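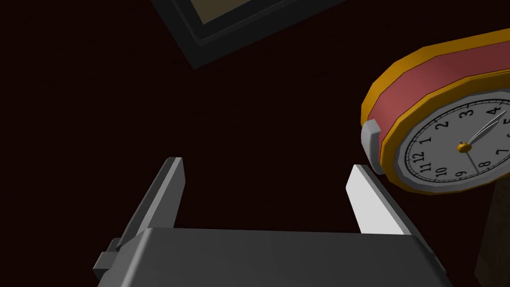

Masks on the tram, and the new back-door rule

I got the 13 into town again this morning after more than 500 days of driving. The transport office dropped the mask rule for passengers in January, but drivers still have to wear one, and there's a strip of yellow tape across the floor behind the cab that you're not meant to step over.

Boarding is by the back door only. I didn't know that and stood at the front like a goose until a woman waved me down the side. The card reader at the back is mounted low, so everyone stoops, and the queue at Jukberg went right past the shelter.

I'd say a third of the people on board had masks on, mostly older. I kept mine on as far as the hospital stop and then put it in my pocket.

Irena Bednarek from the passengers' group sent me the counts she got from the depot. Jukberg had 3,589 boardings in the last week of the old rules. She's still waiting on a number for this month, and I'll post it when she gets it.

The hand sanitiser pumps have gone from the platforms. The brackets are still there with nothing in them. Kourosh Talebi asked in the comments last time whether the windows would stay locked open, and on my tram they were shut, apart from one near the middle - it was cold, so no complaints from me.

The 247 bus is still on the reduced timetable. If you're changing at the hospital for Breltetmont, allow an extra half hour, and check the paper notice on the pole, as the app had the old times when I looked.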